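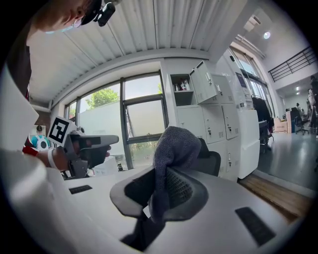 19th August

Finished the last two episodes of Jallmont tonight and I'm still cross about the ending! Ifigeneia came over with pastries from Bakalis and we'd sworn we would only watch one, then it stopped right on the ferry steps with the letter in his hand, so of course we kept going. Bed after midnight, on a work night.

So the sister knew about the hotel the whole time. I said so back in episode three and Pantelis told me I was reading too much into a hat. I've texted him in capitals. He hasn't written back, so either he's asleep or he's sulking.

What I can't forgive is the wedding. Six weeks of build-up, all that fuss over the band and the borrowed dress, and we get maybe two minutes of it before everyone's back in the kitchen arguing about the will. The kitchen arguing was great, to be fair (the aunt with the soup ladle – I'd watch a whole series of just her), but I wanted dancing.

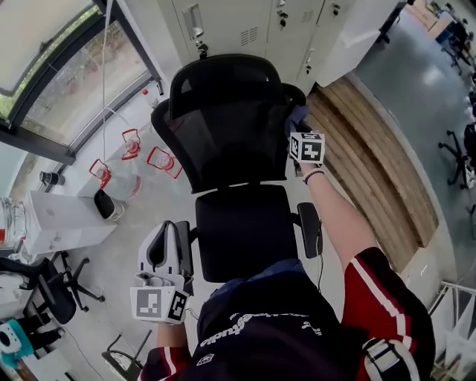 Ifigeneia thinks they ran out of money. She read that they had 400 extras for the harbor parade, and you do only see it the once. She also cried at the dog, which she denies.

No word on a second season until January. Eftychia says to try Gutport in the meantime, same writer, much gloomier, everybody in raincoats. Might start it Sunday if the ironing gets done. Must return Rin's charger tomorrow, and the cake tin.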